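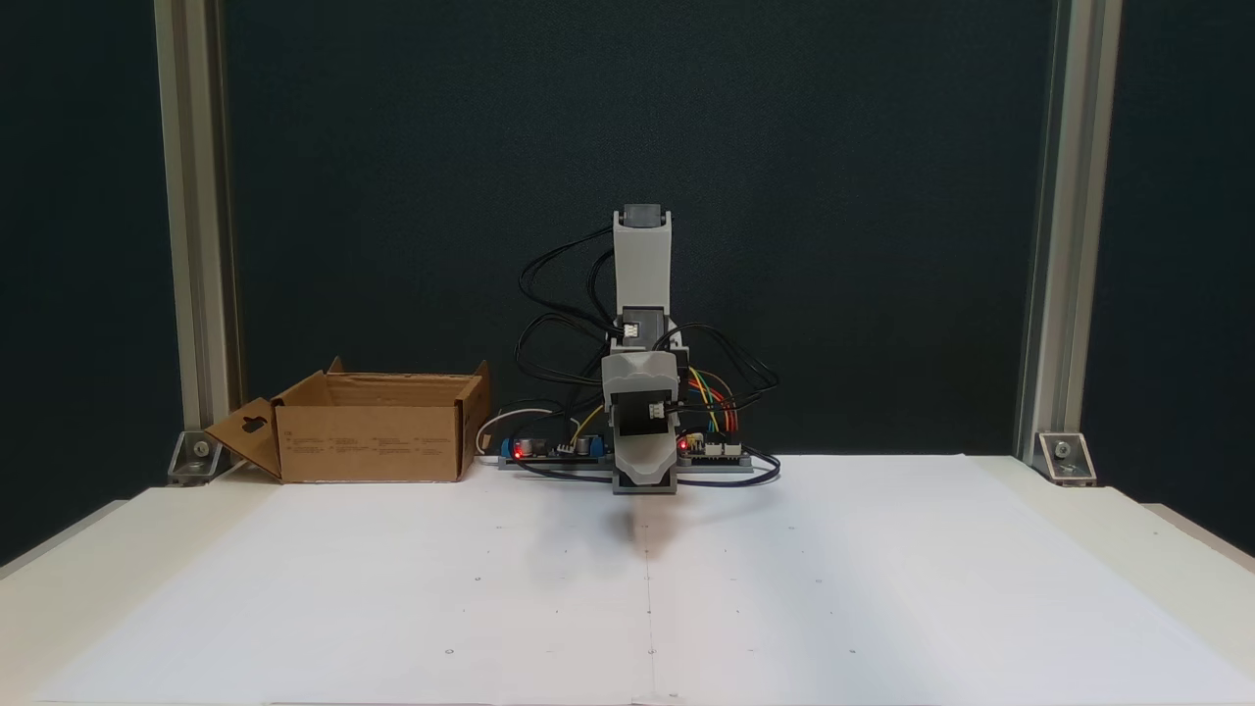 tin_rosella: Start from the middle, mate, not the left-hand edge. If you step five columns across from one side, every little error ends up in the last column and you'll be rubbing out all arvo.

hbsquare: Yes! That's how I finally got mine to behave. Centre line first, very light, then step outwards both ways with dividers. I can't believe I used to do this with a school ruler and hope. The paper is off a Clusance roll – the heavy one, 1,000 mm wide – and it takes pencil beautifully.

marg_in_mildura: Disagree about the dividers. They leave pinpricks, and on pale paper pinpricks drive me spare. Mark a strip of card once and carry it across each row. Quicker too.

tin_rosella: Only if you lean on them, Marg.
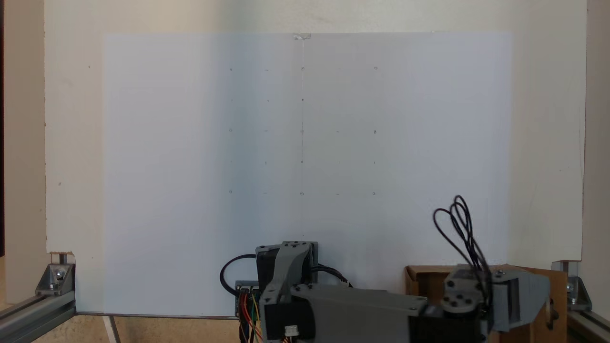 hbsquare: Card strip is a ripper idea for the rows, I'll try it on the next sheet! What I'm really chuffed with this time is the way the marks sort themselves out. I used to draw the same cross at every point and then lose my place halfway down. Circles only go on the main positions now, nine of them, with dashes between and just ticks and dots on the rows in between, so the middle circle is dead easy to find from the pencil line. I did go a bit heavy on one dot in the second row. Can't rub it out without scuffing, so it stays.

lowercase_k: Love it, but I'd rule the whole grid. Full lines, both directions. You can't misread a line.

hbsquare: Tried that on the first sheet and it was way too busy for me. I like the colour of plain paper.

marg_in_mildura: With you there. How are you fixing the top? And is that board edge bare particleboard? I'd seal the chipped corner before it crumbles any further.

hbsquare: Just the one small bit at top centre. Good tip on the corner – PVA, or something tougher?

marg_in_mildura: PVA, thinned a little. Two coats and a light sand.

lowercase_k: Still reckon you should rule it.

Boards > Paper and Pencil > Marking Out > Getting a 5 x 5 grid even on an upright sheet
Previous thread Next thread Members Search Log in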